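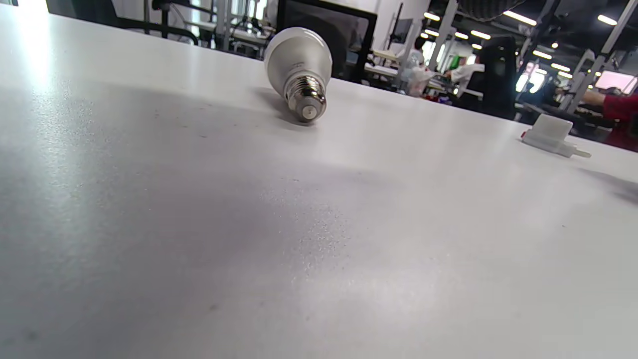 The bulbs were the hard part, according to the engineer who ran the comparison at Wullside. She and her colleagues had been asked to choose between a hand-held gripper and a pair of tracked gloves for teaching their arms to pick up small household goods, and she had expected fabric or cables to cause the trouble. "Then we put an LED bulb on its side on a white table," she says, "and all our clever plans went out of the window." A frosted white globe, lying on white, gives a camera very little edge to hold on to, and she ended up telling everyone to look for the silver screw threads at the base and work back from there.

She is generous with her time, and talks with her tea going cold beside her. The hand-held tool came first, a Faleder, and she admits she was fond of it from the start. 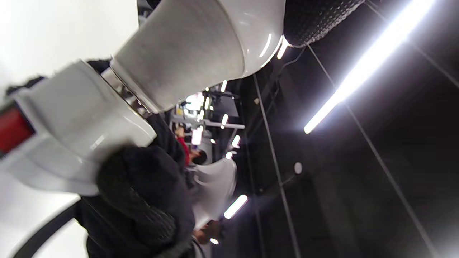

"You pick it up and you just get on with it," she says. There is no glove to pull on, and new people were usually happy with it by the end of a morning. Her grumble is about size. With that big white body and the thick grey sleeve coming off it, she found it a good deal to steer about when she was leaning over a small table, and by four in the afternoon her wrist told her so.

The gloves, which the team calls the Hoàng set after the workshop that put them together, asked for more patience. Each pair needed fitting, and then fitting again after lunch.

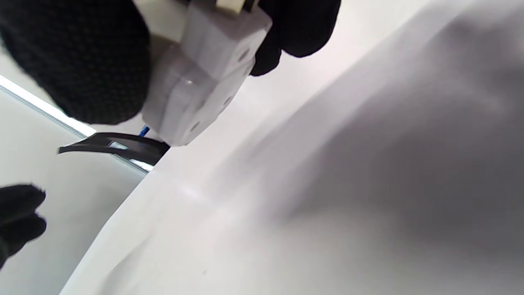

"I must have done up those straps 223 times," she laughs, "and I'd still say they were worth it, because you can use your fingers like a person." Over 9 days the team recorded 16 different tasks with both methods, and for anything that had to be turned or screwed in, she came down on the side of the gloves. For plain lifting and placing she would still reach for the Faleder, and she says so quite cheerfully.
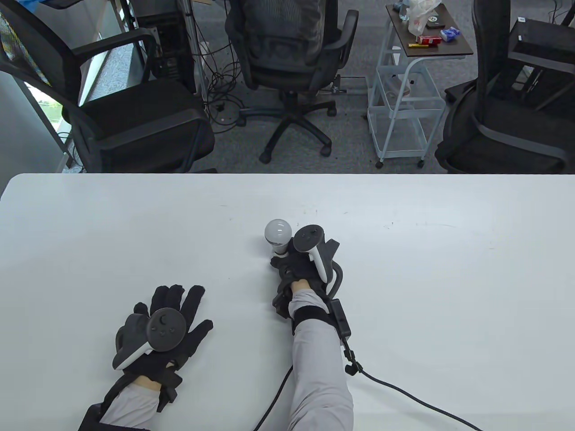 The glove set in use at the table, with an LED bulb held in the right hand.

Her next job is the controller software, Grokura, which she would like to see start up a little faster on a Tuesday morning, when the whole team wants it at once. "Two of us wanted to stop at the bulbs," she says. "I'd like to try jam jars."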